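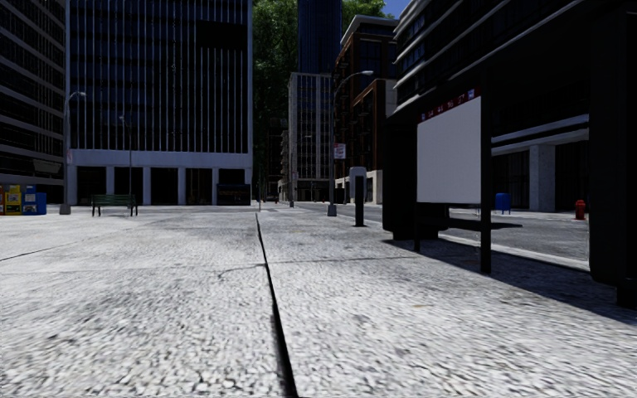
Ride capacity gets quoted as one number, and that number is nearly always the theoretical one. Thread on where the rest goes, using the Minska boat ride at Gornix. Start with the difference between serial and parallel service. Newspaper boxes lined up side by side against an office building are parallel: someone fumbling for change at the yellow one doesn't hold up the buyer at the blue-and-yellow one next to it. A ride with a single load position is serial. Every delay at the dock is passed to everyone behind it.

Minska's nameplate figure is 1000 riders per hour. Boats seat 10, in five rows of two. That means 100 dispatches per hour, or one every 36 seconds. Those are the only inputs. Nothing in the figure allows for a guest with a stroller.

Next, the actual interval. Flurina Danzer and I timed the dock over one full operating day in April. Mean interval, stoppages excluded: 40 seconds. Four seconds doesn't sound like much. It takes the ride from 100 dispatches an hour to 90, and from 1000 seats to 900.

Where the four seconds go: mostly lap bar checks on the rear row. The attendant walks the length of the boat, checks, walks back to the panel. If a bar needs a second push the walk happens twice.

A second panel at the rear of the dock would remove most of that walk. I have no idea what one costs on a ride of this age. Anyone with numbers, please reply.

Now seats. A seat that leaves the dock empty counts toward nameplate capacity and carries nobody. Rows of two are bad for parties of three, and Gornix gets a lot of parties of three.

We logged a mean of 9 riders per boat. 90 dispatches times 9 riders is 810 per hour. So the real figure is 81 percent of the published one, with no breakdowns, no weather and a full queue all day.

81 percent is fine, by the way. I've measured worse on newer hardware. The Espinoza drop tower was well under that when I timed it, because the loading crew also had to manage the bag lockers.

Why riders should care about this: the posted wait. A wait estimate is people in line divided by throughput. Put 540 people in front of you. At 1000 an hour that's a little over 32 minutes. At 810 it's 40.

If the sign says 30 and you wait 40, the usual assumption is that the park fudged it. More often the sign software has the nameplate figure typed into a settings field and no one has touched it in years.

It gets worse with a priority line. Suppose the park sells or hands out 600 return slots an hour on the assumption that the ride moves 1000. On paper, standby gets the other 400.

At a true 810, and with every return slot used, standby gets 210. The ride lost 19 percent of its throughput and the standby line lost 47 percent. All of the shortfall lands on one group.

The 600 is my number for the arithmetic. Gornix doesn't publish its split and I'm not going to guess at it from the merge point.

Downtime compounds this. After a 20 minute stop, 200 return guests have missed their slot and come back with a valid claim on the front of the line. Standby can sit completely still for a long stretch after reopening, with boats going out full.

So if you're standing in standby when a ride reopens, look at the merge before you decide to stay. A long priority line at that point tells you more than the sign does.

Single rider lines. Minska doesn't have one. If it did, the ceiling on the gain is one seat per boat, so 90 riders per hour. That's the whole benefit, and only if someone is always standing at the gate ready to fill the seat.

Refugio Figueroa has argued to me that the grouper position gets you most of the way there for free. A good grouper asks for party size two boats ahead and pairs a three with a single from further back. We saw one shift do this and the occupancy was visibly better. One shift is not a data set, so I'm leaving it out of the totals.

Cycle time on the course itself is irrelevant here, which surprises people. A longer float needs more boats in the water. It doesn't change how many leave per hour. The dock sets that.

The exception is when boats stack up behind unload. Minska unloads and loads at separate positions, with room for 6 boats held between the last scene and unload. We saw that area full twice. Both times the cause was at load.

Notes on method. Stopwatch, paper sheet, position on the exit bridge with a clear view of the dock. Interval measured from gate open to gate open. Riders counted per boat at departure. Anything over three minutes was logged as a stoppage and excluded from the mean.

Known problems: one day, one ride, two observers who traded off at lunch. Flurina counts infants on laps and I didn't until midafternoon. The effect on 9 riders per boat is small but it's there.

Sheets are typed up and I've sent them to the people who maintain the Buvirell capacity table. As of 4 January 2024 the table still shows 1000 for Minska in the main column, with our figure in the notes.

Their reasoning is that the main column is theoretical throughout and mixing the two would make it useless for comparison. I agree with that. I'd like a second column.

If you want to do your own ride: take at least an hour of continuous intervals, avoid the first hour after opening, and write down every dispatch, including the ones that look wrong. Record staffing at the dock if you can see it. We didn't do that consistently and I regret it.

Next one will be the Espinoza tower, lockers included. Same sheet, plus a column for bags.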